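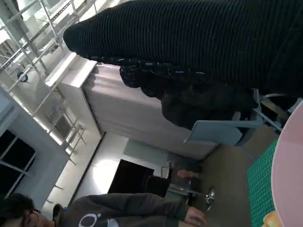 Practice at the Hullasden robotics club, with the green grid mat beside the pink surface.

Mastcombe Cropper grid mat, green
Reviewed November 11, 2023

Our club does pick and place. Students guide the arm through a move, save it, and then see if it can repeat the move with the object in a slightly different spot. To do that you need to know where the object was, and for most of last year we used masking tape and a ruler. The tape left glue behind and the pencil marks wore off. In January we bought the Cropper, which is sold as a cutting and craft mat, and it has been in use at nearly every session after that.

It cost us $30 for the large size. Mastcombe also sells a small one, but by the time you leave a margin for the hand to come in at an angle there isn't much of it left to work on.

The grid

The lines are fine and light on a green background. From a chair they are easy to read. Through a wrist camera it depends on the light. Under the ceiling lights alone we get clean lines. With the window blinds open there is some glare in the afternoon and the lines nearest the window wash out. Turning the mat a quarter turn made no difference. Closing the blinds did.

I checked the spacing against a steel rule and found no error I could see along the long side. The short side is the same. The printed numbers along the edge are too small to be any use to a camera, so students write their own on small stickers.

Green was a good color for us. Yellow and orange objects stand out well on it, and most of our practice objects are play food in those colors. We also have a green pepper, and that goes on a sheet of white paper.

Grip and flatness

The mat came rolled up, and the corners lifted for a week. Books overnight fixed three of them. The fourth still comes up a little when the room is cold, and a finger of the hand has caught it twice. Both times the mat slid and we had to redo the positions. If you buy one, tape the corners from the start and mark where it sits, so you can put it back in the same place.

The back is smooth. On our tables it moves if someone leans on it. A piece of shelf liner underneath helps.

Wear

This fall the students set out to record 2,000 picks for the Tillby student challenge. They got to 1,941 before the deadline, all on this one mat. The surface has some dull spots where the fingertips press down, and one long scratch from a loose screw. The lines are still there under the dull spots. I expected them to be gone.

It cleans up with a damp cloth. Permanent marker does not come off. Dry-erase marker comes off if you get to it the same day.

What I would change

A matte finish would take care of most of the glare. Larger numbers would help, and so would a plain border where the corner tape could go without covering grid squares. I would also like it sold flat, though I understand that would cost more to ship.

Would we buy it again

Yes, in the large size. We will need a second one in January, when the newer students start their own project at the other table. A printed paper grid is cheaper and works for a week or so – we tried that too – but it wrinkles and tears where the hand touches down.

4 out of 5. I took the point off for the corners.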